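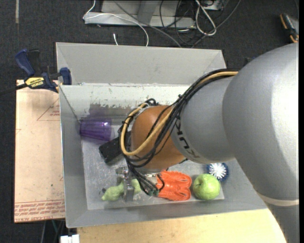 Chapter 6. Message Handling in Business Telephone Systems

March - Ivana Jara

6.1 Scope of the chapter

Chapter 5 dealt with the path of a call from the public network to the desk phone. It assumed that somebody picked up. The present chapter covers calls that are not picked up, and the equipment and software that store, sort and deliver the messages callers leave.

A message passes through four stages: capture, storage, notification and retrieval. Faults reported by users as "voicemail problems" may arise at any of them, and the first task in diagnosis is to decide which. A user who sees no message light may have a full mailbox (storage) or a failed signal to the handset (notification). The symptoms are the same at the desk.

6.2 Terms

A mailbox is a reserved area of storage tied to one extension or one group of extensions. A greeting is the recording played before capture begins. The no-answer timer sets how long a phone rings before the call is passed to the mailbox. Callers tend to hang up if the timer is long, and users complain of missed calls if it is short. Most offices settle on a value by trial.

Retention is the number of days a message is kept after it has been heard. Unheard messages are normally kept under a separate rule, discussed in Section 6.5.

6.3 The Espinoza office

The worked problems in this chapter use one site, the Espinoza office, which has 149 extensions and 93 active mailboxes. The remaining extensions are in meeting rooms, corridors and storage areas, and calls to them return to the front desk when unanswered. Retention is set to 29 days. The site runs the Vatent call server with the Climivero message store, joined by a single link.

The single link matters. When it is down, the call server continues to place and receive calls, but unanswered calls ring until the caller gives up. Section 6.4 adds a second link and works through the change in availability. Readers who skipped Chapter 4 should review the method for combining two parallel paths before going on.

6.4 Before you begin

Have the dial plan from Problem 5.2 at hand. Times are in seconds unless marked otherwise, and storage is given in minutes of recorded speech - the conversion to megabytes depends on the codec and is left to the tables in the appendix.

Sign up for the Plinitness newsletter to hear when new chapters are posted. You can unsubscribe at any time.

Related chapters
Chapter 4. Availability and Parallel Paths
Chapter 5. Call Routing and the Dial Plan
Chapter 7. Hunt Groups and Queues
Appendix B. Codec and Storage Tables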